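4.2 Soft seating as a holding place

Sofas, footstools and padded benches came up in the diaries more often than any other piece of furniture apart from the kitchen table. Of the 442 entries that recorded an item being put down somewhere other than its usual place, the largest share named an upholstered surface in the main living room. This was so in the flats as well as in the terraced houses at Stultthorpe, where most homes had a hall with hooks and a shelf that might have been expected to take the same things.

The items were mostly cloth. Participants wrote of jumpers, tea towels, scarves, children's tops and bath towels, and they seldom gave the act of putting them down more than a few words. "Left on sofa" was the usual wording. When we asked about these entries in the follow-up interviews, people tended to separate things that were waiting to go somewhere from things that had simply been dropped. One participant in a two-bedroom flat said that anything on the seat was "on its way upstairs", and that anything on the floor was a mess. The distinction was held firmly within a household but was not shared between households, and in 4 homes two adults gave opposite accounts of the same seat.

Folding made a difference to how long an item stayed. A folded towel on a cushion was read by others in the home as finished work, and was often carried to a cupboard by someone other than the person who had folded it. A bunched one was left for its owner. Bayram (see section 2.3) found the same pattern with laundry on stairs, and suggests that a loose heap is taken as a sign that the person is coming back to it. Our interviews support this in part -- though several people said they left heaps alone because they could not tell clean from worn without picking them up.

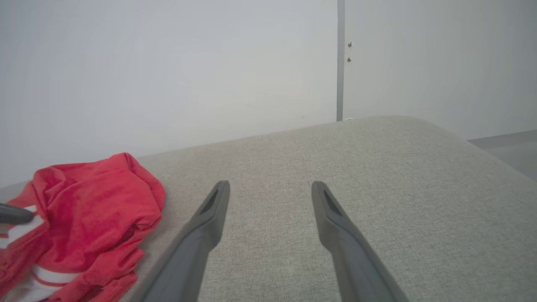
Figure 3. Bunched red cloth on a light grey woven seat.

Colour was mentioned less than we had expected. The coding scheme, adapted from the one Eylül Bayram drew up for the Taşdemir household survey, had a field for whether an item stood out from the surface it lay on. Coders agreed on this field in almost all cases, but it had no clear link with how soon an item was moved. Bright cloth on a pale seat was noticed at once by visitors, according to the diaries, and passed over by the people who lived there. After a day or so it seems to have become part of the room.

The shape of the seat mattered more. Participants with a separate footstool or a seat without arms used it for cloth far more freely than those whose only soft surface was a two-seater in daily use. Items were set towards one end, which left space to sit, and were pushed further along as the evening went on. They were cleared when the whole seat was needed -- for guests, or for someone lying down.

Time of day is treated in section 4.3. We note only that the median stay for a cloth item on a seat ran past 60 minutes in every type of home, and that items put down before a meal stayed longest.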